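Tower case

A tower case is the upright box that holds the working parts of a desktop computer. It is taller than it is wide, stands on the floor or on a desk, and is kicked by accident more often than any other piece of office equipment. The people who use one commonly call it "the hard drive", "the CPU" or "the modem", all of which are names for something else.

History

Early home computers mostly lay flat beneath the monitor, an arrangement that saved space and made the machine a handy shelf. The tower took over as screens grew heavier and desks filled up. Makers first sold it as a serious machine for serious work, and then sold it to everybody.
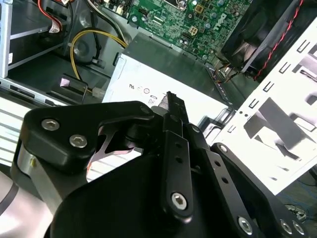

Beige was the usual colour for many years. Black followed, and was thought daring until every case was black. Glass side panels came later, allowing owners to admire their own cable work, or to regret it.

Construction

Most cases have an inner chassis of thin folded steel with an outer shell fixed over it. One side panel comes off to give access to the main board, the power supply and the drives. It is held on by screws, usually 4 or 2, of which one is missing by the second year. Cheaper cases have sharp inner edges, and long-serving repairers can often show the scars.

Slots and holes in the metal let air through. They also let in dust, pet hair and, in kitchens, flour. 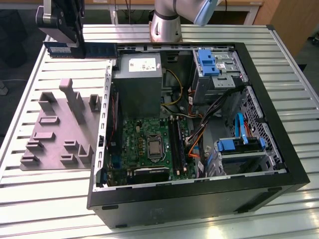
Repair and disposal

Parts such as memory and drives can be swapped without replacing the case, so a good one may outlive several computers. The Stollell repair workshop in Pondton keeps a single tower in service that has housed 14 different main boards. Its power button is now a doorbell.

The same workshop takes in old cases each October and has passed on more than 2,000 to date. Many went to schools in Niven and Ostum. Others became planters, letterboxes and, in one case, a well-ventilated bread bin.

See also: Desktop computer; Power supply; Cable tie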